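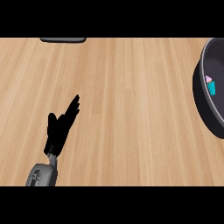 Notebook home | Entries | Runs | Parts | Search | Log out

13 March 2021 – sim pan task, single-arm eval, view padding

Picking up from the Farnmont runs. Question is still the same one: does the policy trained on the padded wide view do any better than the one trained on the squashed view, or have we been fooling ourselves with the easy starts.

Setup

Wood table, the dark grey pan over to the right, cupcake-looking thing in the pan (pink top, teal bottom). Grey flat item at the back stays where it is, the policy should ignore it. Black hand on the grey arm, start pose open, low left. Scene file is the Semple one with the light turned down a notch. Still looks flat to me but leaving it, changing lights mid-comparison is how we lost a week in November.

Padding is black top and bottom so the wide view keeps its shape going into the square input. Squashed version just stretches to fill. Same weights init, same demos, same everything else. Checked the config diff twice – only the resize line differs. And the run name.

Demos: 592 after throwing out the bad ones. Started with more but a batch from Ponstead had the hand already closed at step zero, useless for this.

Eval: 374 starts, fixed list, both policies get the same list in the same order. Four seeds each. Success = object out of pan, clear of rim, held for the full hold window. Not counting "lifted then dropped". Last time we did count those and the numbers looked lovely.

Runs

First pass, squashed. Fine on starts where the hand begins central. Falls apart when the hand starts low left, like the one at the top of this entry. Drifts up towards the grey thing at the back, hovers, times out. Same drift on all seeds so it isn't luck.

First pass, padded. Far-left starts much better. Comes across the open bit of table in one go, slows down near the rim, then fiddles. Most failures are now at the rim – thumb catches on the way in. A different problem, and one I'd rather have.

Seed 3 padded crashed part way, disk full (my fault, was saving every view for every step). Deleted the old Branside renders and restarted from the beginning of the list. Did not resume, resuming messes with the random state and I don't trust it.

Worry: pan position. When the pan sits hard against the right side some of it is out of view, and the padded policy has seen plenty of those in the demos. So has the squashed one, in principle, same demos. But the curve of the rim gets pulled tall in the squashed view and maybe it reads as something else. Would explain the drift. Would not explain why it heads for the grey thing specifically.

Test for that – moved the grey thing to the back right, reran squashed on far-left starts only. Drift followed it. Not every time but enough that I beleive it. So the squashed policy is mixing up the target region with a grey edge at the back. Took the grey thing out altogether: drift mostly gone, hand wanders instead. Still doesn't reach the pan.

Padded policy, same two changes: hardly cares.

Things that bit me

- the hold window was in steps in one script and seconds in the other. Fixed, both steps now. Reran everything from before the fix, old results are in the folder marked OLD, do not use
- hand renders nearly solid black. Against the wood that's fine, over the inside of the pan it's dark on dark and I can't tell the fingers apart by eye. Suspect the policy can't either. Could be half the rim fumbling
- crop augmentation was cropping into the bars on the padded version. Off the top a bit, off the bottom a bit, so the table shifted up and down between samples. Not obviously harmful, might even be helping, which would spoil the comparison. Needs its own run
- 1,989 is the port for the viewer, without the comma obviously. Writing it down as I look it up every single time

Crop check

Did a short one with crop switched off for both. Padded loses a little on central starts, nothing on far-left. Squashed the same as before. So the gap isn't coming from the crop, or not mainly. One seed only, don't quote it.

What I think

Padding helps and it's the far-left starts that show it. On central starts I couldn't tell you which policy I was watching. If we had only reported the overall rate we'd have shrugged and kept squashing. Split by start position in every table from now on please.

Not sure yet that it's about shape. Could be that the bars give the network a fixed edge to measure from. Way to split those: pad with table colour instead of black, or pad left and right by the same amount and see if it breaks. Table colour first, quicker.

Other arm stays switched off for all of this. Two-arm version is a separate entry, do not mix the demos.

To do

- table-colour padding, four seeds, same start list
- lighter hand material, retrain padded only, look at rim failures
- rewatch rim failures and sort them: thumb on rim / fingers past object / closes too early. Did a handful tonight, mostly thumb
- full crop-off comparison, proper seeds this time
- ask Ponstead if the closed-hand batch can be rerecorded or if it's a replay bug
- move renders off the small disk!!
- check whether the Semple scene has the pan friction we think it has. Object slid along the bottom more than I'd expect in a few of the failures

Left table-colour seed 1 training. Config is in the shared folder under padwood, checkpoint evry hour. If it falls over just start it again from scratch, don't resume.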